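Count the grasps, then throw half of them away

Most published work on cloth folding from human demonstration reports one number for the data and one for the outcome. The data figure is hours, or episodes. I want to argue that neither unit tells a reader much, and that the field should report grasps per garment, labelled by where on the garment they land.

The argument comes from a modest result. Nelu Anghel and I trained the same policy twice on two-handed folding demonstrations recorded with hand-held grippers. The first run used all 1376 episodes in the Drukthorpe set. The second used a subset chosen so that grasps on hems, corners and waistbands were evenly represented, and everything else was discarded. The subset held 51 per cent of the episodes. On held-out garments the full set gave a completed fold in 70 per cent of trials, and the subset matched it to within the noise of our test.

I don't read that as a case for small data sets. The discarded episodes were overwhelmingly centre-of-panel grasps, made when the demonstrator was straightening cloth between folds. They are easy to collect and they inflate the hour count. They teach the policy to pinch wherever the fabric happens to bunch, a behaviour that is harmless on a tea towel and costly on trousers, where the layers separate.

Reviewers have raised two objections. The first is that labelling grasps by hand is slow. It is, but the Ovent labelling tool only asks for a region at each finger closure, and a rough label was good enough for our split. The second is that balanced sampling favours garments with clear edges. I accept that one. A knit with a rolled hem defeats our categories, and dark fabric makes the labeller's job worse, as layers and seams lose contrast when the cloth is bunched. The Drokby protocol deals with this by having a second labeller go over dark items separately. I would make it standard.

What I would resist is the reflex to fix all this with more hours. If a group can't say how its grasps are distributed over the garment, doubling the recording time will most likely double the same imbalance, and the next paper will credit the gain or the loss to the architecture.
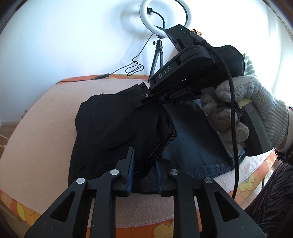
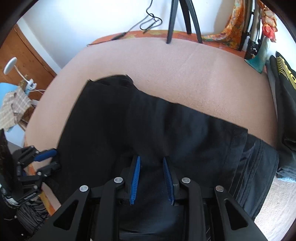
Dark garments on a pale cover, with two grippers at the work.

Does balancing the grasps remove the need for varied garments?

It doesn't. Balancing corrects where the grippers close on the clothes already in the set, and it can't supply fabrics or cuts that were never recorded. A group working only with T-shirts will still have a T-shirt policy.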